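Restville Community Kitchen
Progress report to the Makon Fund
Reporting period ending September

Summary of the period

The kitchen at Restville reopened to user groups in the second month of this period. The grant paid for the replacement of shared utensils, new storage for them, and paid hours to sort out what was already in the drawers. All three pieces of work have started and two are finished. Labeling is behind schedule and is covered under Work Still Open.

Spending to date is $3,129. There have been no changes to the budget lines agreed at the start.

Sorting the old stock

We began with the six deep drawers along the back wall, which had not been emptied since the Vidville meal program moved in with us. Everything came out, was washed, and was checked by hand. The count was 552 pieces. Of these, 119 were thrown out or recycled. The usual reasons were split wood, melted edges on nylon turners, and loose heads on ladles. A few items belonged to user groups and were returned to them.

The drawers themselves were in worse condition than we expected. Two of the runners were bent and one drawer front was held on by a single screw. Heydari Joinery repaired them for $900, which was taken from the repairs line. That line is now spent.

Zohreh Khosravi led the sorting and wrote the first version of the storage plan. Her main finding was that groups were buying duplicates of things we already owned, mostly spatulas and tongs, when they could not find ours during a session. The storage plan is meant to fix that before we buy anything else.

Storage trial

Under the plan, utensils in daily use stay out on the worktop in open containers and the drawers are kept for spares and baking equipment. Clear containers were chosen for most items so that cooks can check the contents from the side. Wood and silicone may share a container if the pieces are in daily use. Metal knives, peelers and graters are outside the trial and remain in the locked cabinet.

We tried two layouts. The first put every container in one row at the back of the table. Cooks working at the front had to reach across hot pans, and the row took up the space the bakers wanted. The second layout spreads the containers toward the edges and leaves the middle of the wood open for work. Groups preferred the second layout and we have kept it.

The morning group asked for tongs to be stored upright, apart from the spoons, and this was done. The evening group asked for a lid on each container. We have not agreed to this yet, as lids would have to be stored somewhere during sessions.

Worktop with the second layout, wooden spoon and spatula out on the table, tongs upright in the teal basket:

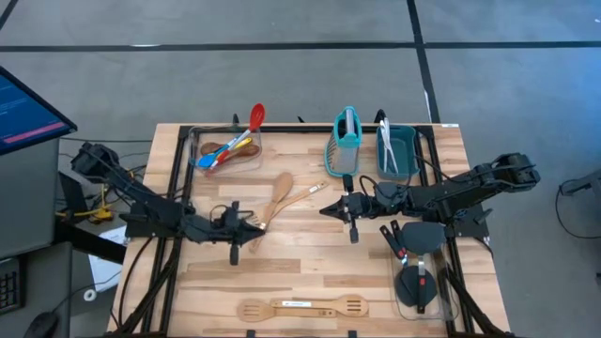

Work still open

Labels. The drawers have temporary paper labels. Printed ones were ordered but came in the wrong size and have gone back. We expect to finish this early in the next period.

Wooden utensils. These need oiling on a regular schedule and we do not have one. Zohreh will draft it and try it with the morning group first.

Spares list. A written list of what is in each drawer is half done. It will hang inside the pantry door, with a copy in the booking folder.

Next period

We plan to finish the labels and the spares list, then ask each user group which utensils they still lack. Any purchase will be made from that list. We also want to share the storage plan with the Vidville site, where the drawers are the same model and have the same problems.

We ask the Fund to approve moving the unspent training money into the repairs line. The training was given by our own staff during paid hours, and the pantry shelves need new brackets before winter stock arrives. A quote from Heydari Joinery will follow under separate cover.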